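Garnitz vs Trisorport jaws on thin utensils

kvale_ee
Ran both handhelds on the spoon and chopstick task, 90 picks each. Garnitz dropped 5, Trisorport dropped 28. Nearly all of the Trisorport drops were chopsticks – the pads close parallel but leave a gap at the tips.

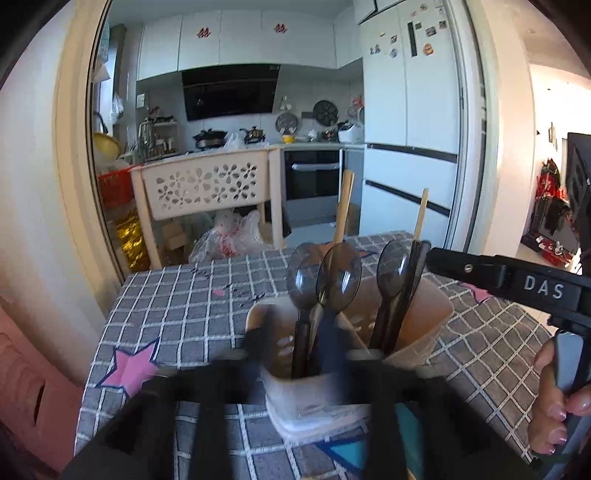 Wrist camera exposure was locked for both sets. Translucent plastic spoons still gave bad depth, so I logged grasps from RGB only.

modbus_moth
What pad force? My Trisorport holds chopsticks fine after re-shimming.

kvale_ee
Stock spring, no shims.

huaranga_user2
Then you compared shims, and the jaws are still untested. Rerun it.

kvale_ee
Disagree. Stock is what ships. I'll add a shimmed set in September, with the Etby controller.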